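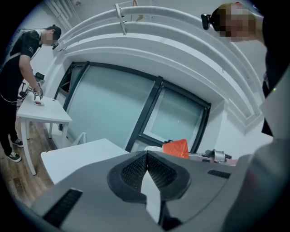 Fig. 1. Mesa blanca junto a la ventana.

Buscar en el sitio Introduzca término Buscar

Informe de proyecto – Historia de las religiones, 2º curso
Tema: la disputa por el ayuno de Cuaresma en Hudgate
Alumno: Brendan Fahy
Domingo, 13 de octubre de 2019

1. Planteamiento
Queríamos saber por qué una parroquia pequeña discutió tanto sobre comer o no carne los viernes. Al principio íbamos a hacer toda la comarca. Demasiado. Nos quedamos con Hudgate y, para comparar, Torkent.

2. Fuentes
Actas parroquiales, 21 cartas al boletín local, dos sermones impresos. Las cartas son lo mejor, muy enfadadas casi todas. Faltan los meses de mayo a julio – el tomo está en restauración y no nos lo dejaron ver.

3. Lo que encontramos
Dos bandos. Los que defendían el ayuno completo, como «se hizo siempre» (no es cierto, las actas más viejas ya recogen dispensas para los que trabajaban en el puerto). Y los que lo veían como costumbre sin base en la Escritura. El carnicero escribe tres veces, siempre a favor de los segundos, claro.
En Torkent casi no hubo pelea. El párroco leyó la dispensa desde el púlpito y se acabó. Una colecta para los pobres sustituía al ayuno, más de 30 familias apuntadas.

4. Problemas
La letra de las actas. Tambien las fechas, varias cartas sin fechar, ordenadas por el contenido. El estudio de Wickramasinghe lo leímos tarde y solo el capítulo del ayuno.

5. Pendiente
Pasar a limpio la transcripcion del segundo sermón. Revisar las notas al pie del apartado 3. Pedir otra vez el tomo que falta.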